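Skesamel: Plemongate (LP)

I wanted to like this one more than I do. Skesamel's first record was a scrappy thing made for very little money, and it had four or five songs on it that I still play in the car. The follow-up arrives with a bigger label behind it (Meklow, who seem to be signing everybody this year), a proper producer in Lâm Lò, and a press sheet that uses the word "cinematic" three times on one side of paper. I counted because the record gave me time to.

Plemongate has 9 tracks and runs 50 minutes, which tells you something already. The opener, "Durán," is the single you may have heard in March, and it's the best thing here by a distance. It has a bass line that walks instead of throbbing, a chorus that comes in early, and a singer who sounds like she's annoyed at somebody in particular. The album version adds two minutes of synth wash at the front. The radio edit didn't have it and didn't need it.

After that the tempo drops and mostly stays down. "Lower Field" and "Lower Field II" share a chord sequence and, as far as I can tell, a drum loop. I gave them four listens on headphones and two on speakers and I still couldn't tell you which one has the strings. "Paper Winter" wakes up for a minute near the end when the guitar is finally allowed to be loud, then fades out right when it should have kept going.

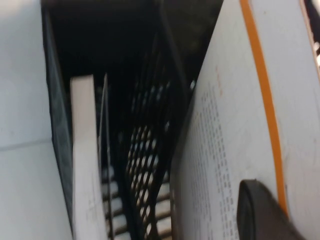

Light through black mesh.

Lò's production is the selling point, so let's talk about it. He likes space, and he likes vocals pushed back behind a lot of reverb. That can work for a singer with a thin voice. Skesamel's singer doesn't have a thin voice. On the first album you could hear her breathe in before the high notes, and on this one she might as well be in the next building. The drums sound expensive, I'll give him that.

Side two is stronger. "Ask the Driver" is short and mean and moves along at something close to 130 beats a minute, and the backing vocals are a real treat. "Held Over" is a decent ballad with one very bad line about a lighthouse. The closer goes on for almost eleven minutes, and I know some people will call it the heart of the record. I made tea during it.

The vinyl is $22 from the label store, which is fair for a single disc these days. My copy was flat and quiet, with a slight off-center wobble on side two that you'll notice on the ballad if you're the sort who notices. There's a lyric insert, printed in gray on slightly darker gray. Bring a lamp.

If you loved the debut, stream "Durán," "Ask the Driver" and "Held Over" before you spend anything. The band is playing these songs live this spring, and I'd like to hear them with the reverb turned off.

Rating: 5/10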